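# La mesa después de las visitas

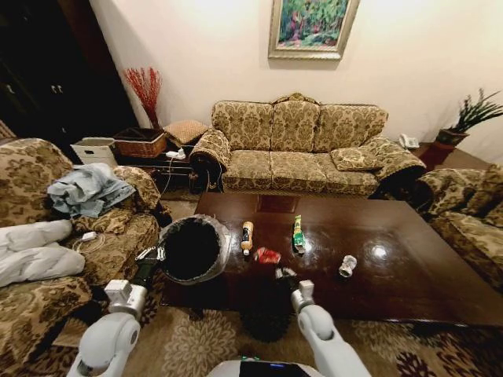

*Botellita, envoltorios, un vaso arrugado y, al fondo, el sofá de flores doradas.*

Mi abuela tenía una teoría sobre las casas, y era que una casa se conoce a la mañana siguiente. No cuando está todo puesto y huele a café recién hecho (eso lo hace cualquiera, decía ella), sino cuando ya se han ido todos y te quedas sola en zapatillas mirando los restos. Llevo toda la semana acordándome de aquello, porque en septiembre he vuelto a hacer algo que tenía abandonado desde hacía años: abrir la casa los sábados por la tarde, sin invitación y sin menú.

Empezó casi por accidente. Dymphna Hayes, mi vecina de toda la vida, subió a devolverme una fuente y se quedó hasta las nueve. Al sábado siguiente trajo a su compañero de coro, Usman Mughal, que venía con una bolsa de aperitivos y una timidez enorme que le duró hasta el segundo café. Y al otro ya éramos 7, apretados en el sofá, en las sillas de la cocina y en un puf que no le recomiendo a nadie con problemas de espalda.

Me preguntaban algunas lectoras qué preparo. Pues muy poca cosa, la verdad. El primer día me volví loca e hice croquetas, dos tortillas y un bizcocho de limón que me tuvo en la cocina toda la tarde, y me perdí la conversación entera. Oía las risas desde el pasillo y me daba una rabia... Así que ahora pongo aceitunas, pan, un queso decente y que cada cual traiga lo que le apetezca. Si alguien aparece con una bolsa de patatas, ¡bienvenida sea la bolsa!

Lo que sí cuido es el rato. Dejo los móviles en el aparador de la entrada (con cariño, no los requiso) y pongo música bajita, casi siempre boleros. A eso de las seis alguien saca las cartas. Usman nos ha enseñado un juego que yo sigo sin entender y en el que Dymphna gana siempre, con una cara de inocencia que no se la cree ni ella.

El sábado pasado acabamos hablando de las casas en que crecimos. Yo conté lo de las tardes de mi abuela, con las señoras del barrio sentadas tiesas en la salita buena, y cómo a los niños nos dejaban entrar solo a saludar. Me encantaba aquella salita y me daba un poco de miedo. En la mía se entra con merienda, con niños y hasta con perro, si el perro es formal.

Para el próximo quiero hacer limonada con hierbabuena, que la maceta del balcón se me ha desmadrado. Si tenéis alguna receta que no lleve demasiado azúcar, dejádmela en los comentarios, que los leo todos aunque tarde en contestar.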